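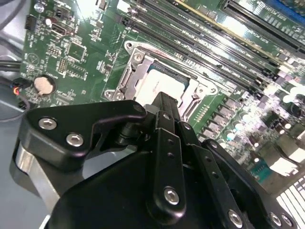 Jindach sign midfielder Paulík on two-year deal

Jindach have completed the signing of midfielder Marek Paulík from Tenau for an undisclosed fee.

The 24-year-old has agreed a contract until the summer of 2020, with the club holding an option to extend it by a further year. He will wear the number 35 shirt.

The move was agreed in principle at the end of August but was held up while the two clubs settled the terms of a sell-on clause. Jindach were given permission to register the player outside the normal window after the league accepted that the paperwork had been lodged before the deadline. The registration was confirmed on 4 Oct 2018.

Paulík made 48 league appearances for Tenau over two seasons, most of them in central midfield, although he finished last season playing wide on the left after injuries to other players. He scored six goals in that time, including the winner in the home match against Eide that kept Tenau in the division.

He has not played a competitive match since May. He was left out of the Tenau squad for the opening weeks of this season while talks went on, and trained with the under-21 side.

"I'm pleased it's finished and I can get back to playing," Paulík told the Jindach club website. "The waiting was longer than I wanted. I spoke to the manager in the summer and he was clear about where he would use me, and that has not changed.

"I've kept myself fit but training is different from matches. I would like to get some minutes as soon as I can."

The Jindach manager said the midfielder would be considered for the trip to Gudura this weekend but was unlikely to start.

"He has trained with us for eight days and he looks fine," he said. "He passes the ball early and he covers a lot of ground. We have been short in that part of the pitch, everyone could see that, and we have had a centre-half playing there for three games.

"I won't rush him. He may be on the bench at Gudura, or he may play for the reserves first. We will decide after training."

Jindach are 14th in the table with eight points from nine matches. They lost 2-0 at home to Eide in their last game, in front of a crowd of 2,875, and have gone four league matches without a goal from open play. Their only goal in that run was a penalty in the 1-1 draw away from home two weeks earlier.

The club's longest-serving midfielder is still out with a knee ligament injury and is not expected back until the middle of November. A second, who joined on loan in July, returned to his parent club last week after making one appearance as a substitute.

Tenau said in a short statement that they had received a suitable offer and that the player had made clear he wished to leave. They thanked him for his part in last season's run to the cup quarter-finals and confirmed that they do not plan to replace him before January.

Paulík began his career in the youth team at Gudura, where he spent four years but did not play for the first team. He was released at 19 and had a season in the regional league before a trial at Tenau led to his first professional contract. He was sent out on loan twice before establishing himself in the side.

He becomes Jindach's fifth signing since the end of last season, and the first for whom the club has paid a fee. The other four arrived on free transfers or on loan. Two players who were close to leaving in August, a full-back and the reserve goalkeeper, have stayed and are both available for selection.

After the Gudura match Jindach have a free weekend before a home fixture against Tenau. There is nothing in the transfer agreement to stop Paulík from playing against his former club.

Tickets for the Tenau game are on sale to season ticket holders now and go on general sale next week. Supporters travelling to Gudura are reminded that the away end is all-seated and that no tickets will be sold at the turnstiles.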